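Call for Participants: Pladard Student Manipulation Project, Winter Team

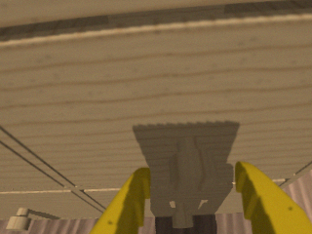
Simulator view: a gray object held between the yellow gripper fingers.

The Pladard project is a student robotics team at Kondenholm Technical College. We write software that picks up, turns and puts down objects with a two-finger gripper. Most of the work is done in simulation first, and code that passes there is moved to the arm in the Duman Building lab. We are taking new members for the team that will enter the Drarnix Manipulation Challenge in December.

You do not need to be an engineering major. Past members have come from math, physics, graphic design and the nursing program. You do need to be enrolled at the college for the fall term, full time or part time.

Open places

Simulation (2 places). You will build and maintain the virtual work areas: tables, walls, lighting and the objects to be grasped. You will also vary surface textures and camera angles so that our grasping code is tested on more than one setup. Some experience with Python is required. Experience with 3D modeling is useful – tell us which program you have used.

Grasp planning. You will work on finger placement, closing force and recovery after a dropped object. Linear algebra at the level of the second-year course is expected.

Testing and records. You will run the nightly trials, label failures and keep the results table up to date. No programming background is needed for this one. Careful note-taking is.

Time and place

The team meets on Thursday evenings in the Duman Building, second floor, starting the first week of the fall term. Plan on 4 hours a week including the meeting, and more in the last weeks before the challenge. Simulation work can be done from home if your computer can handle it. The lab workstations are open to members whenever the building is open.

What you get

Members can register the project for elective credit. Travel to the challenge is paid from the team budget, which is $3000 this year and also has to cover spare parts. There is no stipend.

How to apply

Send one page, in plain text or PDF, with the following:
– your name, program and year
– the place you are applying for, and a second choice if you have one
– something you have built, fixed or programmed, and what went wrong with it
– any evenings you cannot make

If you have code to show, send a link. Please do not attach it. Group applications are fine, but each person should send a separate page.

Applications close Sat 31 May. Leave them in the Pladard box at the Duman Building front desk or send them through the project page on the college site. We will invite applicants to a short practical session, where you will load a work area in the simulator and try a few grasps with the team's code. You may bring your own laptop or use one of ours.

Questions about elective credit should go to your program office. Everything else can go through the project page.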